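Jummont 4
Timeline, tracking and export software for two-handed gripper recordings

Overview Features Requirements Licensing Support

Jummont reads recordings made with hand-held grippers and turns them into training episodes for robot arms. It lines up the streams from both hands, recovers the path of each gripper, reads finger opening from the picture, and writes the result in a format your training code can load. Version 4 was rebuilt for work with cloth, where the object changes shape all the time and older trackers lost it.

Gudex sells Jummont on its own or with the Coutinho planner.

Two hands on one timeline

Left and right recordings are opened as a pair. Jummont matches them by clock first and by motion second, so a unit with a drifting clock can still be used. If the match is poor, the pair is held back and shown in the review list with the offset it found. You can drag the streams by hand and lock them.

Where one gripper comes into view of the other, the software uses that sighting to tighten the distance between the two paths.
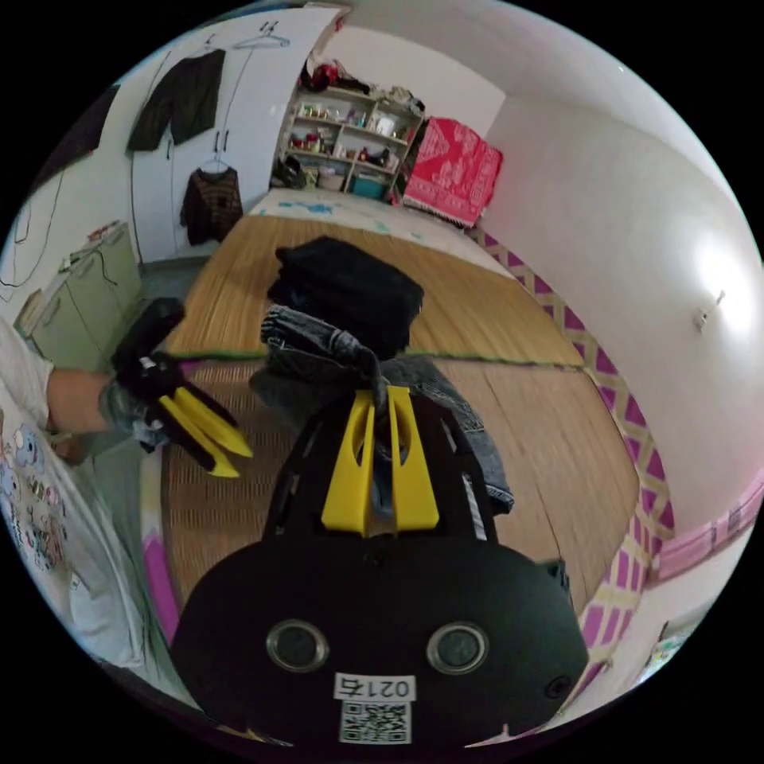 Jeans held in the yellow fingers, with the second gripper at left.

Grasp events

Finger width is measured on every frame. Jummont marks close, hold and release on the timeline and gives each mark a confidence score. On denim and other thick cloth the fingers stop well short of fully closed, and the old fixed threshold read these as misses. The threshold is now set per recording. You can override it for a whole project under Settings > Grasp > Width.

Marks below your chosen score are drawn in outline. Press Enter to accept one, Delete to drop it, or the arrow keys to move it a frame at a time.

Garment masks

The mask tool separates the garment from whatever is under it. Woven mats and patterned sheets used to cause trouble, and both are now part of our test set. Dark clothes lying on other dark clothes still need a look by hand — click once inside the piece you want and the mask is redrawn.
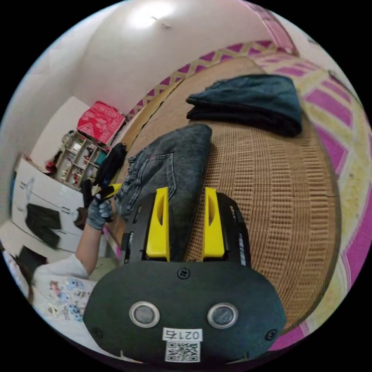

Do I have to calibrate each gripper before recording?
Calibration is done once per unit and stored under its unit number. Run it again if a lens has been removed or the fingers have been replaced.

Export to Coutinho

Episodes can be sent straight to Coutinho, which plans arm motion from them and checks reach, joint limits and collisions between the two arms. An episode the arms can't follow comes back with the failing stretch marked in red on the Jummont timeline. Trim it, slow it down, or leave it out.

Export to plain files is included in every license. Poses, finger widths, masks and marks are written as separate tracks.

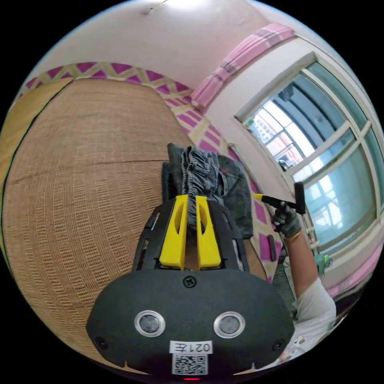

Requirements

Linux workstation with a supported graphics card. Playback and hand labeling also run on a laptop without one; tracking and masks do not. Projects hold up to 1000 episodes each. Larger sets are split into linked projects.

Licensing

Part 1286-A: Jummont 4, single seat
Part 1286-B: Jummont 4 with Coutinho, single seat
Part 1286-C: Jummont 4, floating, 3 seats

Owners of version 3 pay the upgrade price until the end of August. Version 3 projects open in version 4 but can't be saved back.

Contact: Karlijn Geerts, software sales, Gudex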